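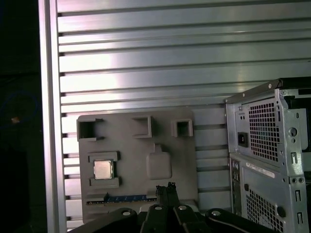 **Plekico Music Awards: Manaia Halliday to Receive the Ngata Honor**

The Plekico Music Awards office is pleased to announce that singer Manaia Halliday will receive this year's Ngata Honor, presented for a lasting contribution to popular music. The award will be given during the August ceremony at the Skondari Theater, where Ms. Halliday will also perform a short set with her touring band.

Ms. Halliday has released six studio albums, the most recent of which, *Umix*, spent much of the spring on regional radio playlists. Fellow singer Tane Baxter, who toured with her in the early part of her career, will present the award.
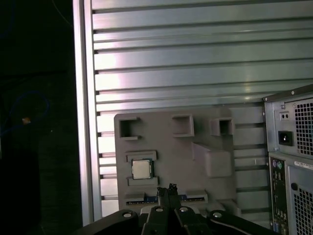 Shona Paewai returns as host. Nominees in the remaining categories were chosen from 66 entries, and the full list is available from the awards office. Keith Gilchrist will again serve as musical director.

The theater seats 2,840, and 800 places have been set aside for newsletter subscribers until the end of the month. Doors open at 6 p.m. Guests are asked to be seated before the opening number. Press requests should be directed to Tipene Ellery at the awards office.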